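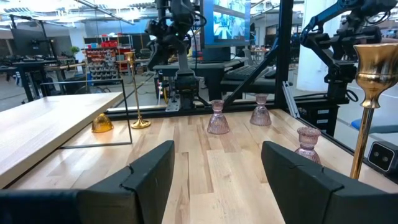 Damián Nava
I look after a two-arm cell at Skollodstead and I love it! Over 80 runs in, the gripper fingers are getting clumsy with small glassware. Those pink candle holders have narrow waists, so I want the fingers meeting evenly. Do you re-zero both arms or just the bad one?

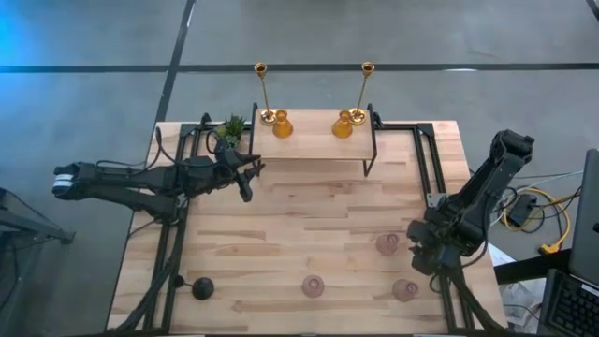 Both arms hang off the same rails, so I wonder about the frame too.

Brirkby
Both, always! Snug the frame bolts first, then zero. Great fun once you get the rhythm.

Taltelik
Check finger screws. Mine were loose.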